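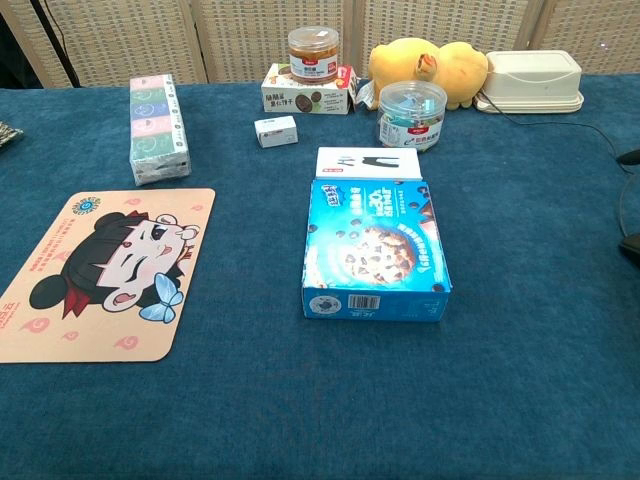 ## What is felt?

Felt is a kind of cloth, but it is made in a different way from most other cloth. A jumper is knitted from one long thread. A bed sheet is woven, with threads going over and under each other. Wool felt has no threads at all. It is a mat of tiny hairs tangled together.

### Why wool sticks to itself

Look at a sheep's hair under a strong microscope and you will see that it is covered in scales, a bit like a pine cone. When wool gets warm and wet, the scales lift up. If you then rub or squash it, the hairs slide past each other and the scales catch. The more you rub, the tighter the tangle gets.

This can happen by accident. A wool jumper that goes through a hot wash may come out thick, stiff and much too small.

### Who first made it?

People have been making felt for well over 2000 years. Herders in Central Asia used it for boots, hats, rugs and the walls of their round tents. It keeps out wind and holds in heat.

### Felt today

A lot of craft felt is now made from plastic fibres such as polyester. These have no scales, so machines push barbed needles in and out of the fibres until they knot together.

You will find felt on:

- snooker and card tables (though many snooker tables use woven wool cloth)
- the hammers inside a piano
- the bottoms of chair legs
- the tips of some pens

Felt doesn't fray when you cut it, so you don't need to sew a hem.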